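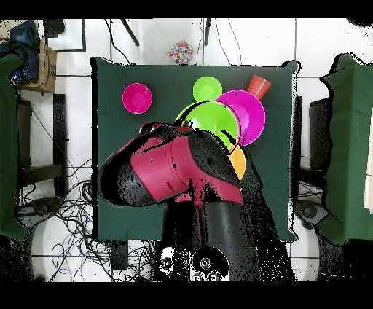 Ticket 1338 – Gripper finger choice, table cell
Category: Equipment planning > Purchasing queries
Status: open, awaiting quote

Request: decide whether the Nitdale cell keeps the two-finger gripper for next year's budget or moves to the Borbély suction head.

Entry 1. The test load is plastic dishware on a green cloth. Plates overlap plates, and bowls sit at odd angles. Rims are the only practical grip point on most pieces.

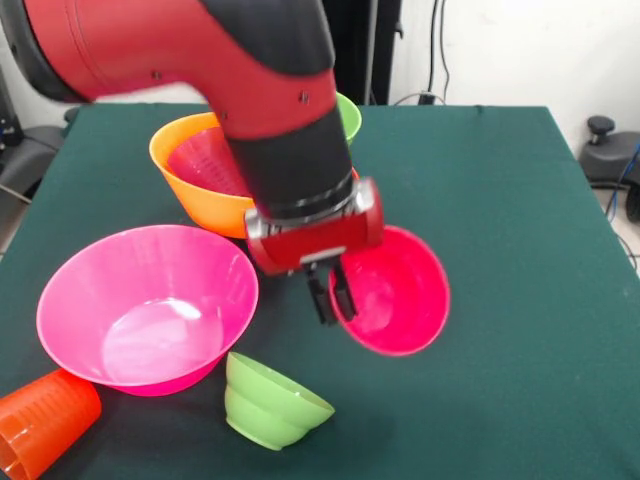 Suction was priced first. Bimlow quoted $248 per cup set, four sets minimum, compressor not included. Lead time runs to August.

Entry 2. Finger option: replacement pads are $233 a pair and fit the existing wrist. No change to the mount or the cabling.
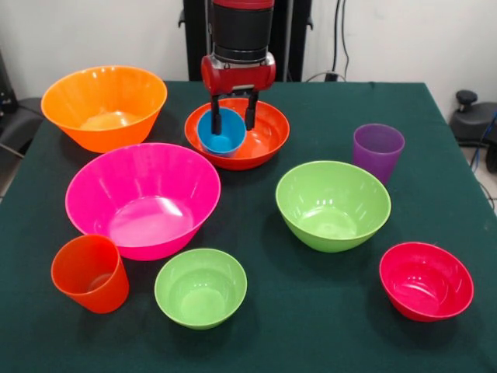 Fingers at the blue cup, inside the red-orange bowl.

Nested items are the deciding case. A suction head needs clear space over a flat face – the cups don't offer much of one.

Entry 3. Recommend pads now and suction deferred. Deva to confirm freight before the order is raised.

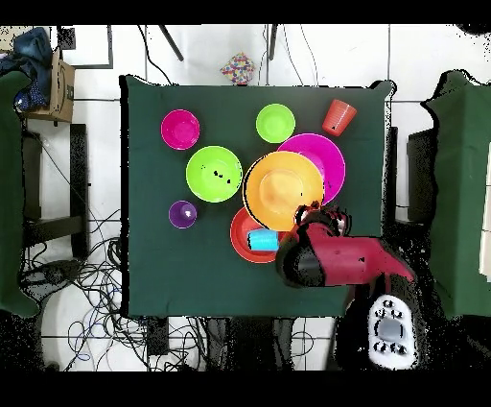 Outstanding items
- Written quote for pads, including freight
- Spare cloth, same colour
- Cost centre for the compressor if suction is revived

Related tickets
Floor cable covers, cell quote
Wrist service interval
Second table, budget line

Contact the equipment desk | Back to top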